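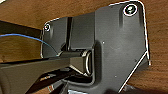
*1 min read*

**Cell check after the pin fault - Drindivow bench, June 15, 2026**
Checked by: Orhun Sarıgül

- [x] **E-stop, both buttons.** Work. The one by the door has a coat hook directly over it. Move the hook.
- [x] **Fault log pulled.** Fault 479, grip force over limit, logged 20 times before the arm quit. The alarm was set to "notify" and notified a mailbox we closed in August.
- [x] **Bracket plate.** Dark gray, matte, a few pale specks on the face. Wipe before refitting.
- [ ] **Pin in center pocket.** Finger tip bears on it as taught. Measure the pin anyway - the last one was within tolerance according to the person who dropped it.
- [ ] **Blue wire at the fingers.** Thin, and runs across the gap between them. Clip it back. I wrote this on the last sheet too, in larger letters.
- [x] **Force limit.** Back to 100. Someone had typed 938, which the Zonier controller accepted without comment.
- [ ] **Guard door switch.** Passes if you shut the door firmly. Fails if you shut it like a normal person. Replacement on order.

Arm stays locked out until the open boxes are ticked. Key is with me.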